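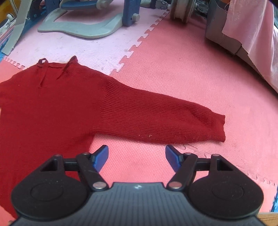
Ticket 804 - Lint on knitwear after dryer cycle
Product: Kerine heat pump dryer, stacked on Pillstead washer
Opened: Thu 11 December
Status: Monitoring

Reported problem
Pale lint on dark and red knits after the Delicate program. Cottons come out clean. Display shows no fault code.

Log
1. Door filter removed. Inner mesh coated with a gray film that brushing did not shift. Washed in warm water, dried, refitted. No change on next load.
2. Lower filter checked. Foam seated crooked on the left side, leaving a gap. Reseated.
3. Drum seal wiped down. Felt intact.
4. Cycle counter read 200. Condenser rinse not recorded since installation. Rinsed per manual.
5. Test load of 6 items, no towels. Three specks found on one sleeve - previous load had many more.
6. Washer drain filter opened. Paper tissue residue present. Cleared, then ran an empty rinse.

Parts
Replacement foam ordered from Torres, item 73. Out of stock until January.

Next action
Keep towels and knits in separate loads. Recheck lower filter when foam arrives.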